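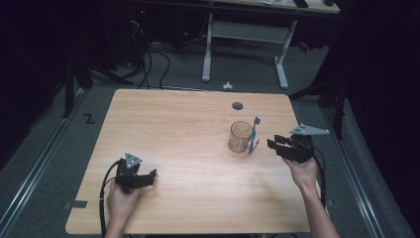

Cup and toothbrush station, both grippers in hand.

From: Éabha Nic Giolla
To: workfloor list
Date: September 5, 2021
Subject: Re: Re: what the demo tables are for

Aleksandra Kurek wrote:
> The Burton people told us in May that the recordings only teach the
> arm the boring part, and everyone on packing keeps their hours.
> 32 of us have signed up for table shifts so far. It's lighter than
> the line and you get to sit between sets. I don't see what there is
> to be against.

Aleksandra, I'm not against it. I did two weeks on the tables and my back was grateful. But "keeps their hours" was said in a meeting, and I have asked twice for it on paper. What I got was a leaflet about Skitska.

Look at what the job is. You hold a gripper in each hand and do with them what you used to do with your fingers. The sheet wants 99 good takes a shift. A take where you fumble gets thrown out, and so far the time you spent on it has come out of your break. On the line a fumble cost you a second.

And the pay code is different. Table shifts go down as "support," so they don't count toward the packing grade. Anyone who moves over for the winter should ask Medby payroll what happens to their step in spring. I asked, and was told it was under review.

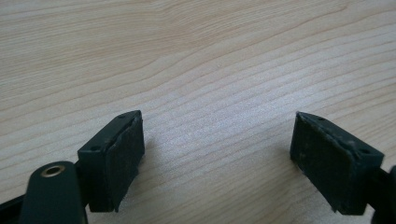 Fingertips up close. Note the wear on the pads.

The pads are my other gripe. They get dusty and scuffed, your grip changes, and you end up squeezing harder on the handles to make up for it. My right wrist was sore by the second week. Mangundap had the same complaint from over 74 people and brought in a pad change every morning. We have no schedule at all.

Last thing. The summary they sent us says 1,934 takes accepted and calls that a success for the team. Fine, but it doesn't say what the number is that ends the project, or which jobs get looked at when it does. I'd like both before I put my name down again.

If you still want to sign, sign. Just keep your own copy of your hours.

Éabha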